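Thread on the RF and comms plan for the Prustwood criterium, an outside broadcast of a two-hour evening bike race in April. Long one, mostly frequencies.

1/ The course is a 2 km loop with a tunnel under the rail line. Two motorbike cameras, one fixed-wing relay, 93 minutes of live output. The tunnel is the only part of the job that needed real planning.

2/ Bike links ran at 568 MHz below the band we asked for, so every antenna calculation was redone in the week before. Nasside supplied the receivers, Farías the masts.

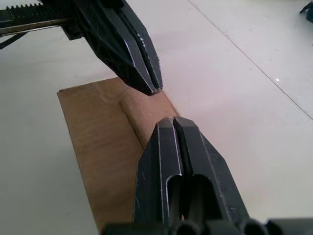
Cardboard on the tabletop, between the gripper tips.

3/ Four receive sites, all on fiber back to the truck. Diversity switching was done at the truck, which kept the mast positions simple: power, antenna, converter, fiber.

4/ Tunnel coverage was leaky feeder along the north wall, terminated at both ends. Dropouts at the east portal in rehearsal. We moved the handoff point 43 m up the road and the picture held. 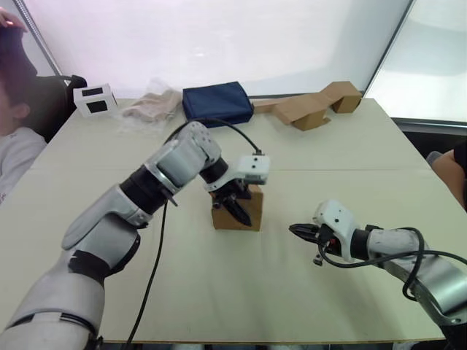
Two arms at the table, small brown box near the center.

5/ Notes on the camera side. Both bikes carried the same stabilized head and the same lens. Paint was done remotely over the return data channel. Ok-hee Do shaded the whole race from one panel.
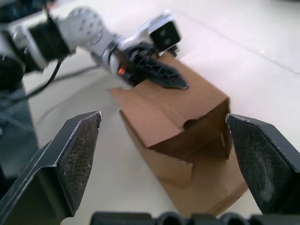

6/ Audio and talkback

Talkback to the bikes went over a separate UHF pair. Do not share it with the race officials. We tried that last year and lost the director every time the bell lap was called.

7/ Effects mics on the start gantry and at turn three. Delay on the gantry mics was matched to the bike pictures at the Folter desk, then left alone. Bike audio was used on climbs only, as wind noise made it useless on the
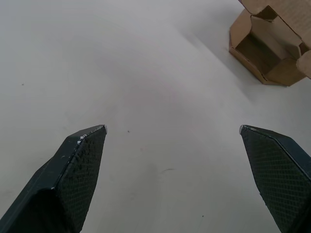
descent at any gain setting. A better windshield is on the list for next time, along with a second return channel.

8/ Replies open for antenna questions. Receiver settings will go up once I have the logs off the truck.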